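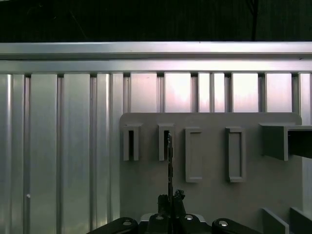
*Vertical aluminum slats under a long rail, with a light gray panel in front.*

The first shutter in Kutham to go up each morning belongs to Edith Bermúdez. She sells thread, buttons and zippers on Prado Street, and at ten minutes to seven the noise of her metal wakes the people who live above. They have complained to her only once, in April, when she opened on a holiday by mistake.

I came to Prado Street to write about small shops that stay small. There are 80 of them between the bridge and the old post office, and many are run by the second or third person of the same family. Edith got hers from an aunt, Gina, whose name is still painted over the door. "Customers call me Gina," she told me. "I answer."

Two doors down, Ekow Arthur repairs watches and, when watches are few, also radios. His rent is 453 a month, a price he agreed with the owner years ago by shaking hands. The new tenant next to him pays 591 for a room of the same size – and his room has no window at the back.

Such differences make people nervous. Reginald Villanueva, who cuts hair at the corner, has been asked two times this year if he would sell his lease. He said no both times. His son works in Plelley and does not want to cut hair.

At noon the street becomes quiet. Some owners eat inside with the door half closed, others carry a chair out to the sidewalk. Edith eats standing, between the drawers of buttons, and she can find any color without reading the labels. I asked for a dark green one for my coat. She gave me two, and charged me for one.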